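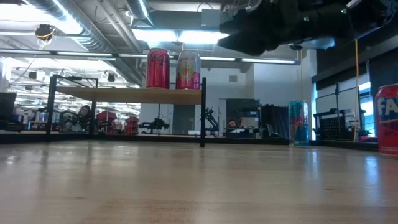 3.2 How people sort a drinks shelf

I'll admit I went into this part of the study thinking it'd be dull. Cans are cans, right? But once Salma Naciri and I started going through the shelf diaries (300 of them, sent in by households across Roltham), I got pretty hooked on how fussy people are about where a can goes.

Our starting question was simple. If you give someone a small raised shelf on a table and a mixed lot of cans, what ends up on the board and what gets left on the tabletop? Figure 4 has a typical in-between state, with a red Coca-Cola can and a wider pinkish-red one side by side up on the board, and a tall slim can standing off to the right on the table itself.

The slim ones turned out to be the interesting ones. In 197 of the diaries, people wrote that they'd keep slim cans away from the regular ones, and the reasons were all over the place. Some said they tip over. Some said they "look wrong" next to a standard can. One bloke keeps his on the windowsill and wouldn't tell us why — fair enough, it's his windowsill.

Figure 4. Cans and the raised shelf on the sorting table.

Colour mattered too, though less than I'd guessed. Shadi Awad was sure everyone would group by colour first, and plenty did put the reds together, but shape won out when the two were at odds. I owe him a coffee anyway, as his hunch about neighbours was spot on: once two cans are nearly touching, people tend to treat them as a pair and shift them together.

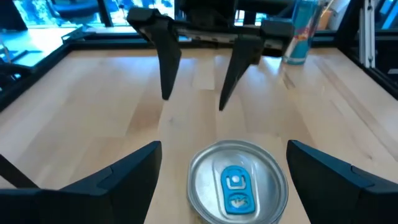
The other thing I'd like to flag is the pull tab. We didn't ask about it at all, and still 6 households brought it up, saying they turn every can so the tabs face the same way. I've since caught myself doing it at home on a Saturday. We haven't coded for tab direction here, but Oluwaseun Chukwu has added it to the diary sheet for the next round in April, along with a line for favourite spots that aren't shelves.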